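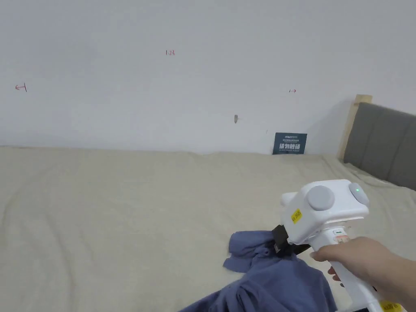 Slide 1. Blue shirt on the bed, picked up near the collar.

Start at ten past the hour, once the door is closed. Say who I am: Duván Bedoya, laundry and linen lead at Bindia. This talk runs 12 minutes and covers one job, folding a shirt on a bed.

Most of our guests at Beaulieu have no table in the room. They fold on the bed, and so do our staff when they return laundry. A bed is wide and clean but it is soft, and the cover moves along with the shirt.

Point to the collar. A shirt with buttons should be lifted from up there. The collar is the stiffest part and the rest hangs from it. If you lift by the hem, the sleeves drop inside and you start over.

Point to the sheet. It has creases of its own. Smooth it with a forearm before laying anything down. Ask who does this at home. Wait for hands.

Mention the Rallthorpe trial -- 300 shirts, all folded on beds, same steps each time. Do not read out the table. It is in the handout.

Next slide.

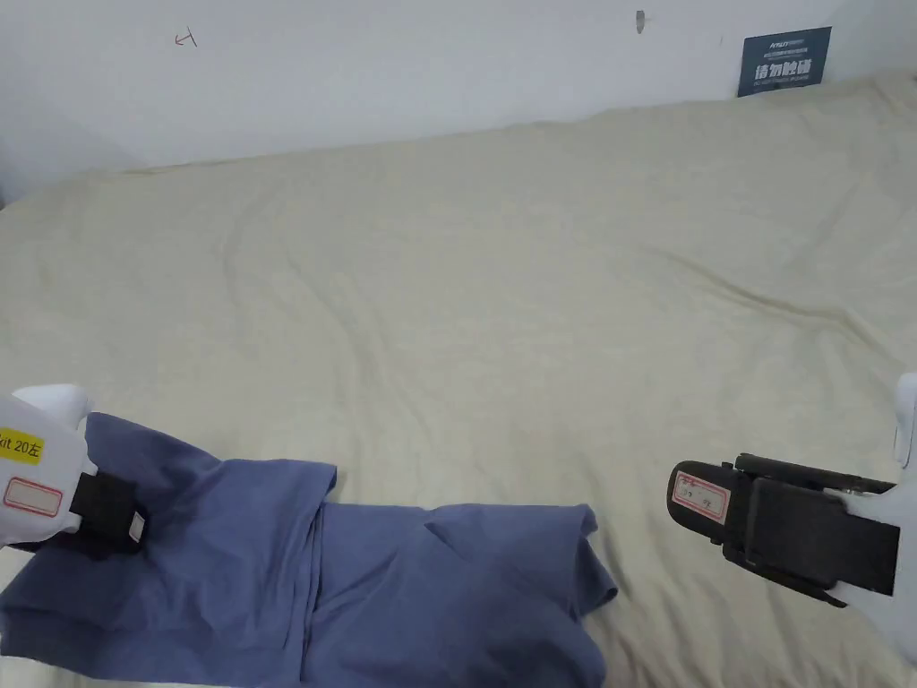

Slide 2. Blue garment lying crumpled on a pale bed.

Leave this one up while I talk through the steps.

Find the collar first, even if the garment is in a heap. Lift, let it hang, give it one shake. Lay it face down with the collar away from you. Sides in, sleeves back along the body, then fold up from the hem in two turns.

Work close to the near edge of the bed. Look at how much bed there is behind the garment. Reaching over all of it 60 times in a shift is hard on the back. Trostum had the same complaint from their staff and moved the folding to the near side as well.

The long wavy crease in the cover is worth a mention. Fold on top of a ridge like that and the side folds come out crooked -- smooth it or move over a little.

Live demo if time allows. Spare shirt is in my bag. Skip the demo if we are past 10 minutes.

Questions. Someone will ask about fitted sheets. That is the Sunday session, same room.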